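Why does wood have stripes?

I do some of my best thinking at the table, usually when I'm supposed to be doing something else. Last week I put my finger on one of the lines in the wood and followed it, just to see where it went. It curved, it bent around a funny oval shape, and then it wandered off toward the corner. So today we're talking about those lines!

They're called the grain, and they come from the way a tree grows.

Most trees that live in places with a warm season and a cold season get a little fatter every year. They do it by adding a fresh layer of wood just under the bark, all the way around, like pulling on another sweater. In spring the tree grows fast and the new wood is usually pale. Later in summer it slows down, and the wood it makes then is often tighter and darker. Pale, dark, pale, dark - that's one year, then another year, then another.

Saw straight across a trunk and you see those layers as rings. You can count them, too. My friend Maite Escobar and I once counted a stump behind the library and got to 70 before we lost our place and had to start over. (The second time we got 70 again and then it started to rain.)

But a tabletop has stripes, so where did the rings go? They're still there. You're just looking at them from the side.

Try it with an onion. Ask a grown-up to cut one across the middle and you'll see circles. Now have them slice a different onion from top to bottom, a little way off from the center. Same layers, but the shapes are long and curvy. A board cut the long way out of a tree does the same thing. Where the saw just skims the side of a layer, you can get big U shapes, or loops tucked inside each other.

And the ovals? Some of those are knots. A knot is the place where a branch started, and the trunk kept growing around it year after year, so the lines had to squeeze past on both sides, like water going around a rock in a creek. Other ovals have no branch at all. The layer had a little bump in it and the saw sliced off the top.

One sneaky thing: plenty of tables only have a printed pattern that looks like wood. Harish Bhatia, age 12, wrote to tell me how he checks. He hunts for two spots that match exactly, because a printed pattern can repeat and a real tree doesn't copy itself that way.

Now go find a table, a door or a wooden spoon, pick one line and follow it as far as you can. Then lay some paper on top and rub it with the side of a crayon. If the wood is a bit rough, the grain may show up on your paper! 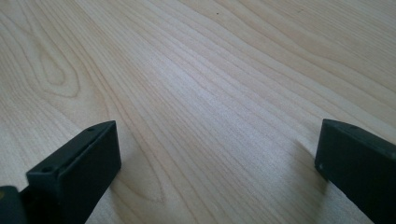

Follow a line with your eyes. Can you find the oval on the left, and the lines that bend around it?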